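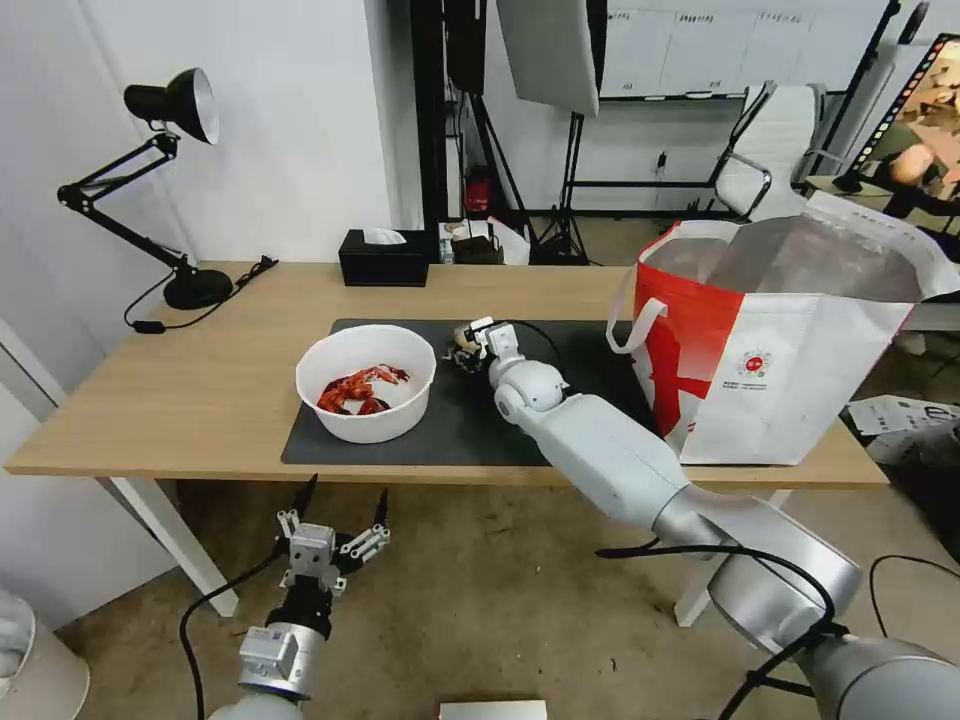
Supplier registration for the Storthorpe defense and security procurement portal opens twice a year, and twice a year our inbox fills with the same questions. We've put the answers on one page in the hope that you'll read it before you write to us. Experience suggests you'll write to us anyway.

Who has to register?

Any firm that wants to bid on security or defense work listed through Storthorpe. That covers the obvious trades (armor, communications, surveillance) and the less glamorous ones that keep a base running, such as fencing, boots, catering and drains. If you sell drains, please don't skip this page. Drain contracts get fewer bids than anything else we list, and they pay on time.

We registered years ago. Do we have to do it again?

If your account dates from before 2010, yes. Those records came over from the old Homdale system, and they came over badly. One firm arrived with its street address in the field for its annual sales, which made it briefly our largest supplier. Log in, check every field and press Confirm. If you can't log in, your account is probably one of the ones that didn't survive the trip, and you'll need to start fresh.

What does it cost?

Basic registration is free. The Extended listing, which puts you in front of prime contractors looking for subcontractors, is $40 a year. No, there isn't a Platinum tier. Yes, people ask.

How long does approval take?

Basic registration usually clears in two weeks. Anything involving a facility clearance takes longer, and we don't control how much longer. We can see that your file is "in review." You can also see that your file is "in review." Calling us to compare notes won't move it along, though you're welcome to try.

What is Form 3430?

It's the ownership disclosure form. You list everyone who owns or controls a meaningful share of your company, including holding companies, and including the holding company that holds the holding company. Keep going until you reach human beings. "Various" is not an owner. Neither is "see website."

Why was my Form 3430 sent back?

Usually for one of these:

The signature is typed in a font that looks like handwriting.
The signer isn't listed anywhere as an officer of the company.
The file is a phone photo of a printout of a scan.
Section C was left blank on the theory that it didn't apply. It applies.

Can I use the name we trade under?

Use your legal name in the first box and your trading name in the second. Don't put both in both. The search tool takes you at your word and lists you four times, and then buyers wonder what you're up to.

How long can the capability statement be?

2000 characters, with spaces. The box stops accepting text at that point, mid-word if need be, and whatever made it in is what buyers will read. Write it somewhere else, count it, then paste it. You can make room by taking out "world-class," "end-to-end" and any sentence that begins with "In today's evolving threat environment." Buyers already work in the threat environment. They'd like to know what you make, how many you can make and when you can deliver.

Do we need a security clearance before we register?

No. You need one before you can see certain tender documents, and a buyer has to sponsor you for it. You can't apply on your own just to have one on the shelf. When a tender needs clearance, the listing says so on the first line, in capital letters, and we still get bids from firms who hadn't noticed.

What's the difference between Paterson and Binau?

Paterson is the messaging tool inside the portal. Questions about a tender go there, and so do the buyer's replies, which every bidder can see. Please think about that last part before you ask whether your competitor is bidding.

Binau is the document store. Certificates, insurance papers and Form 3430 live in it. It will email you before a certificate expires, and those emails will land in your spam folder, so fish one out and mark it as safe.

Can someone else handle our registration?

Yes, if you name them as a delegate in your account settings. Each delegate needs a separate login. Sharing one password around the office is against the terms of use, and it also means that when something gets deleted, everyone was on vacation.

We missed the window. What now?

The next one opens in January. You can prepare everything in draft before then, and drafts aren't wiped between windows. Late registrations aren't accepted, including the ones that were nearly on time.

I have a question that isn't answered on this page.

Use the Help link at the bottom of your account screen and include your supplier number. Messages without a supplier number go to the back of the line, where they have plenty of company.

Page last updated 18 Aug 2020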